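Hand-held gripper rental from Skullarent, worth it for home recording?

pelmeni_bytes
Hello all. In September I rented the two-gripper kit from Skullarent and I want to share my impression before I pay for the second month. My tasks are small household things: tidy the table, put waste in the bin. English is not my first language, please be patient.

The good part first. The jaws open wide, and the blue ribbed pads are the best thing in this kit.
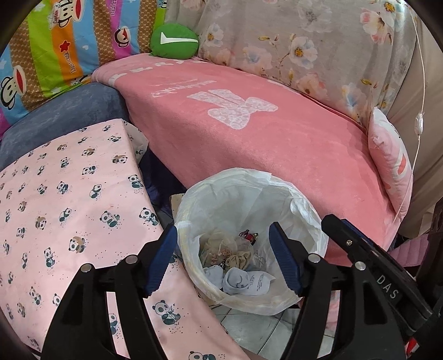
Jaws open over the small bin in my living room.

The bad part is the weight. After 300 episodes my wrist was complaining.

korvid77
Do you pay the deposit again for the second month? With Veltach I had to, and I got it back very late.

pelmeni_bytes
No, the deposit stays the same. I asked them by mail and they answered in 2 hours.

Bataineh_fan
I don't agree about the pads. I tried the same kit and for thin cloth I prefer the flat ones from Bataineh. Ribs are fine for boxes and bottles. On fabric they leave a gap and you must squeeze more.

pelmeni_bytes
For socks maybe you are right. For hair ties and scrunchies I see no problem. Please look how the velvet one sits between the pads: 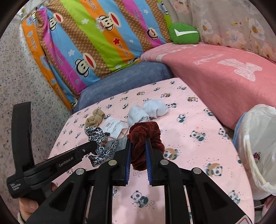 Red scrunchie in one gripper, leopard hair tie at the tip of the other.

mossgate
Soft things are the easy case, anything holds a scrunchie. Try a coin or a paper slip lying flat and then write the review again.

pelmeni_bytes
This is a fair point. Paper I did try, and from 107 attempts I kept less than half. I should have written it in the first post, sorry.

korvid77
Less than half is poor for that price. Clindolby has a lighter set, but the wait list is long and you do the calibration yourself.

Bataineh_fan
Calibration on the Clindolby took me a whole evening. I would stay with Skullarent and ask if they change the pads for free.

pelmeni_bytes
Thank you, I will ask them about the pads. If they say yes, I take one more month.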